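Bench notebook, small goods table
July, started 8:15 a.m.

Picked up where Keisha left off. Her note from yesterday says the white cases are still mixed and the reject pile needs a second look before anything goes back to Dorwood. I agree with her on the second part. The first part is going to take longer than she thought.

Count from the intake sheet is 1,744 cases for the whole lot, of which 782 have been checked and signed for. I did not recount. The sheet and the shelf tags agree and I'm leaving it there.

The job for today is sorting by size and getting a clean start on the packing trial. The large and the small are close enough in color that they get confused when they lie on the beige boards under the ceiling lights. Glare off the lids makes it worse. I tried turning off the row of lights nearest the wall and it helped a little, but then the labels on the shelf were hard to read, so the lights went back on.

Bin rule as agreed with Keisha Van Dusen last week: cases go in the yellow bin one at a time, set down and not dropped. Anything waiting for a decision stays out on the near board until somebody makes the decision. The bin stays at the back by the seam so there is elbow room in front.

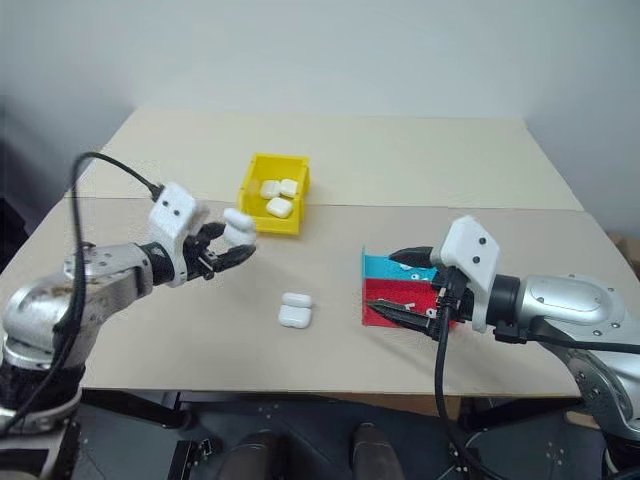
The seam is still a nuisance. The two boards meet well enough, but the far one sits a hair proud and a case pushed across it will catch and tip. Shimmed the near board with card from a Trilgate carton, two layers. Better. Will want something more permanent, and the card will flatten by the end of the month.

10:40. Went through the hinge check on the first tray. Open, close, listen for the click, look at the gap along the front. Two had a gap I could get a fingernail into. Set those aside with a strip of tape on the underside and wrote them on the reject page. The rest of the tray was fine.

Scuffs: the Escobedo cloths leave lint on the white plastic. The older gray cloths do not. Please use the gray ones for now. They are in the second drawer, under the tape.

Lunch, then relabeled the shelf. Large on the left, small on the right, rejects on the bottom. The old labels said A and B and I could not find where that was written down.

2:30. Sleeve liners from Fenunex came in. They fit the large case snugly and the small one rattles. Tried folding the liner once for the small one and it holds, but it is slow work. Asked for a price on the narrower liner. No answer yet.

Left for tomorrow:
Finish the second tray.
Keisha to look at the two taped cases and say whether the gap matters.
Find a proper shim for the near board.
Ask Dorwood if they want the rejects back loose or boxed.

Stopped at 4:50. Lids closed, cloths back in the drawer.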